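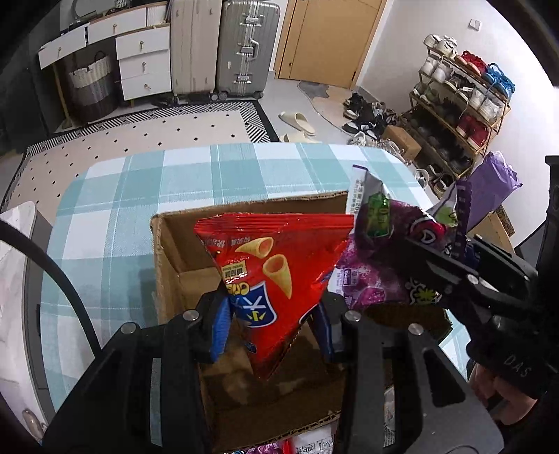

Snack box, early stage. Corn cones going in.

**1/** Every few months I mail a box of snacks to my sister, who moved from Triltville to Lerville and claims the stores there carry "crackers and regret." I have been to Lerville. They have a perfectly good supermarket. I mail the box anyway.

**2/** The plaid tablecloth is the official packing surface. It gets crumbs on it either way, so it may as well be involved from the start.

**3/** Rule for the bottom layer: flat things. Packets, anything that has already accepted its fate. You want a floor in there before you commit to anything with air in it.

**4/** Corn cones are the problem child of snack shipping. A bag of them is mostly air and the rest is sharp corners. Put them at the bottom and you've mailed someone a bag of yellow sand. Put them on top and the box won't close. I've done both and received reviews.

**5/** My July box was the sand one. She ate it with a spoon and sent me a video. No words, just the spoon.

**6/** Someone asked last time why I don't just order everything online and have it shipped straight to her. Because then I wouldn't get to stand over a cardboard box for an hour making decisions, and what else would I be doing with a Wednesday?

**7/** The weight thing. The cheap rate with Horrocks (regional parcel people, green slips, long line) stops at 1,250 grams. One gram over and you're paying for the next size up, which is priced as if you were mailing a horse.

**8/** This is why puffed snacks run the show. You can fill half a box with corn and the scale barely looks up. One jar of peanut butter and it's all over.

**9/** I know this because one jar of peanut butter weighs 450 grams before you even count the glass. I took it out. I put it back. I took it out again and had some on toast while I thought about it.

**10/** Purple bag with the cartoon face is for my nephew. He has never told me he likes them. He has told me he likes the face. I respect a customer who knows what he's paying for, especially when he isn't paying.

**11/** People who fold the flaps inward to "save space" while packing: I see you, and I've watched you try to get them back out again with your fingernails. Flaps stay open until the end. They have one job and it's at the end.

**12/** Yes, those are suitcases by the drawers. Yes, they've been "about to go in the closet" for a while now. The closet is where the empty boxes live. You can see how the chain of events works.

**13/** And before anybody starts on the shoes: there is a rack. It's a nice gold rack. It's full. The shoes on the floor are on a waiting list.

**14/** I did consider a second rack. The Grusholm one comes flat with 31 screws and a drawing of a smiling man holding a hammer. Nothing in the kit needs a hammer. I closed the page and went back to my snacks.

**15/** Padding opinions, since you'll ask. Bubble wrap: fine, noisy. Newspaper: gets ink on everything, and now the snacks have read the sports section. Best padding is smaller snacks. Wedge the little packets down the sides and the whole box is edible.

**16/** Do not, as I once did, use loose marshmallows. It was a hot week. What arrived was one marshmallow.

**17/** Chocolate waits for cold weather for the same reason. My sister calls this "the season" and asks when it opens, like it's trout.

**18/** Shake test, for beginners: close the flaps without tape, pick it up, tilt it. A soft shuffle is fine. A thud means something heavy has room to run, and it will find the corn cones. They always find the corn cones.

**19/** Then tape. Along the middle, across both ends, and one extra strip for nerves. My sister opens these with a house key and says the extra strip adds ten minutes. Good. She should have to work for it a little.

**20/** Also going in: a handwritten list of the contents, so that she can check what my nephew got to first. Last time 4 things on the list were "lost in transit." The transit was the hallway.

**21/** Somebody in the replies wants to know if the peanut butter made it. It's on the kitchen counter with a spoon in it. Next box, maybe.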